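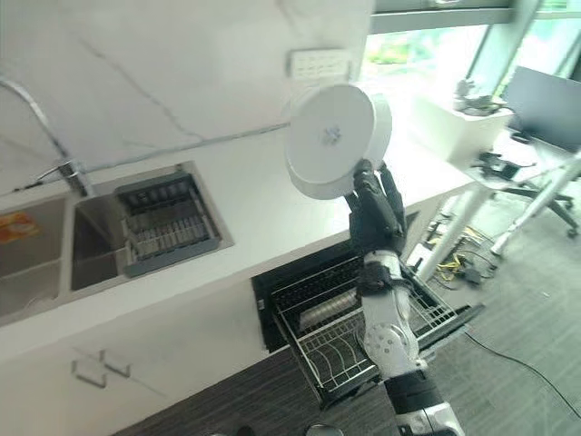

October 2022

Woke before six and couldn't get back off, so I got up and did the accounts for the allotment year while the house was quiet. I keep them in the back of the same notebook as this. Seeds, netting, the new hose fitting, two bags of lime, the rent. It came to 297 pounds, which is more than last year, and most of the difference is the shed roof. I don't regret the roof. The felt had gone at the back corner and the onions I'd hung in there last autumn went soft one after another.

Cold first thing but no frost. Drove over to Bundden at half past eight with the fork, the barrow wheel and a flask. The gate was already open. The man with the dahlias was lifting his, and he had them laid out on newspaper all along his path with labels tied on. He says he leaves them upside down for a few days so the stems drain. I've never bothered with dahlias.

Main job was the last of the potatoes. I'd left one row of maincrop in since September, when my back was bad, and I was expecting slugs. There were slugs, but fewer than I deserved. The row gave me nearly two sacks. Anything with a hole in it went in a bucket to use this week and the rest I spread on the bench in the shed to dry off. The soil at that end is still heavy. I put a lot of leaf mould on it two winters ago and you can tell where I stopped, because the fork goes in easily and then it doesn't.

Then the beans. I'd kept the runner beans up for seed and the pods were mostly brown and papery, a few still green and leathery at the top. I shelled the dry ones into my hat. The green ones I cut with a length of stem and hung up, though I doubt they'll come to much. Took the canes down, knocked the soil off and tied them in bundles. Some have rotted at the bottom but if I saw the ends off they'll do for peas.

Ate my sandwich on the step at noon. Cheese and the last of the green tomato chutney from the first batch. It was too sharp in August and it's just right now, so I should remember to leave the new one alone until December. I won't, but I've written it down.

After lunch I planted garlic. I'd bought it from the stall at Morin, 5 bulbs of the hardneck sort, and I split them on the shed step and put in only the fat cloves. The little ones are in my coat pocket for the kitchen. Two rows, a hand apart, pointed end up, with the netting pegged down over them so the blackbirds don't pull them out. I put them where the broad beans were. According to the notebook I had garlic in that bed four years ago and got rust on it, but that was a wet spring and everybody had it.

There was a notice pinned up by the tap about the water going off for the winter. Same as every year. It also said the site has been quoted 3,000 pounds for clearing the ditch on the north side and that there will be a meeting. I've no strong view. My plot is at the top and doesn't flood, but the bottom four were under water for most of last winter and one of them has been given up. The young couple on the next one have put in raised beds made out of scaffold boards, which should help them.

I thought again about whether to give up the far third. I've thought it every October for a while. It's the part under the sycamore, it's dry in summer and full of leaves now, and what I grow there is mostly rhubarb and nettles. If I let it go, someone off the list would get a small plot and I'd have less to dig. Against that, I like the rhubarb, and I like having the tree at my back when I'm working. I've decided to see how the winter goes. I wrote the same thing last year, I've just looked.

Left at three when the light started to go yellow. Stopped at Brarko on the way home for twine and a new pair of gloves. They'd stopped doing the green ones I like and the new ones are stiff across the knuckles. Also bought a sack of bulb fibre because it was reduced, and I've nowhere to put it.

Home, boots off at the door, bath. My left knee is complaining from the kneeling. The old Roltora radio has started crackling again, and it stops if I turn it to face the window, so it's facing the window.

Made soup out of the bucket potatoes with two leeks and the small garlic. Peeling around slug holes takes for ever and you end up with half of what you started with. It was a decent soup, a bit thin. I made enough for tomorrow and put the rest of the cut potatoes in water in the fridge, because I want to try them sliced with milk and nutmeg in a low oven.

Spread the bean seeds on a tray on top of the wardrobe, where it's warm. They're the purple and black speckled ones and I do like looking at them. I got the first handful from my aunt when I took the plot on 8 years ago, and I've saved them each autumn since, apart from the year the mice got in, when I had to ask her for more. She'd kept some back in a tobacco tin.

Jobs left for the month: leeks to earth up, compost to turn, the water butt to scrub before the tap goes off. Cabbages need looking over for caterpillars, as I found two today, late as it is. Broad beans to sow if I can find the packet. I had it in my hand in the shed this afternoon and put it down somewhere.

Raining now. I shut the shed door, I'm fairly sure.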